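Surface Matters: Choosing and Keeping a Plain Work Top

By Lotte Timmermans
Sep 8, 2022

A work surface is the least discussed item in a home workroom and the one that gets the most contact. Shelving is measured, lamps are compared, and then the table is covered with whatever was left on the roll. This article deals with the plain, pale, unprinted surface: what it does for the work on top of it, how it should be fitted, and how it wears.
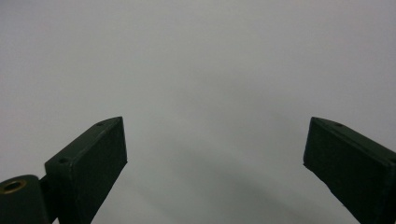
Reading time: 5 minutes

Pale gray is the usual recommendation for sorting, cutting and assembly. Pure white returns too much light under a strong lamp and tires the eyes over a long session. Dark tops hide black screws, needles and pencil leads. A light gray with no pattern sits between the two. Small dark parts show up on it at once, and so do most clear ones, provided the light comes from one side.

Light direction is worth setting before anything else. On a smooth matte surface a single lamp produces soft shading with no hard edge, and the tone drifts from light to dark across the work area. This is normal and does not mean that the sheet is stained or warped. To check for real curvature, lay a steel rule on the surface and look along it at eye level. Daylight under the rule means the sheet is lifting or the table is hollow. Turn the rule 90 degrees and repeat.

Matte or gloss

Gloss wipes down faster. It also reflects the lamp, and a reflection in the middle of the work area can cover a part completely. Matte is preferred for anything handled with tweezers or tongs. The drawback is that matte sheets hold graphite and skin oil, so they need more frequent cleaning.

Cor De Graaf has run the bench room at Astgate since May and keeps to matte for every table. "Gloss looks clean and matte is clean," he says. "I can see a burr on matte. On gloss I see the ceiling light."

Material

Three types are in common use.

Heavy paper. Cheap, flat when fresh, replaced when marked. It takes pencil notes, which some users count as its main advantage. It does not tolerate water, and solvent will go through to the table.

Coated board. Stiffer, wipeable, and heavy enough to stay put without tape. Corners are the weak point. Once a corner has been bent it will not lie flat again.

Vinyl or rubber mat. Longest life and the best grip. It needs time to relax after being unrolled, and some mats carry a smell for the first week. Printed grids are common, and a plain reverse side is worth looking for.

At Astgate the Groen board was used first and the Motevau mat later. Both are still in service. The board is kept for dry sorting and the mat for anything that involves glue.

Fitting the sheet

Clean the table and let it dry. A grain of sand under paper becomes a bump that catches every tool passed over it. Cut the sheet smaller than the table so that a strip of the table top stays exposed along at least one side. The exposed strip gives a place to grip the sheet when lifting it, and it shows at a glance whether the sheet has crept during use.

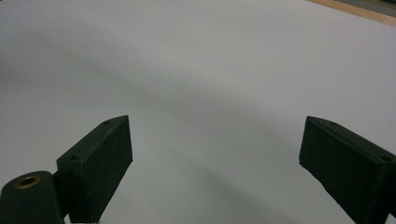

A plain gray-white surface, with a strip of light tan wood at the upper right.

Fix paper at the corners with low-tack tape. Do not tape the full length of an edge. Paper moves with humidity, and a sheet held all the way along will ripple in the middle. Board needs no fixing on a level table. Mats should be left loose.

On a wooden table, lift the cover on a regular schedule. Wood that is permanently covered keeps its original color while the exposed part changes with daylight, and the outline of the sheet may remain after the sheet is gone. Rotating or shifting the cover reduces the contrast.

Cleaning

Brush first, then wipe. Wiping first grinds the grit into the surface. For mats, use lukewarm water with a little dish soap, working from the far edge toward the body. Board takes a damp cloth only. Paper takes an eraser or the recycling bin.

De Graaf keeps a log for the room's tables. In its current volume there are 84 entries, and 20 of them concern tape residue. His remedy is to pull the tape back on itself at a flat angle, slowly, and to deal with anything left behind on the same day. Ollolell, the paste cleaner on his shelf, is used on the wood and kept off the board, where it left a shiny patch on a test offcut.

Replacement

Change paper when pencil marks no longer erase. Change board when the rule test fails. A mat can be turned over once. After that, cut it down for a smaller table or use the pieces under machine feet.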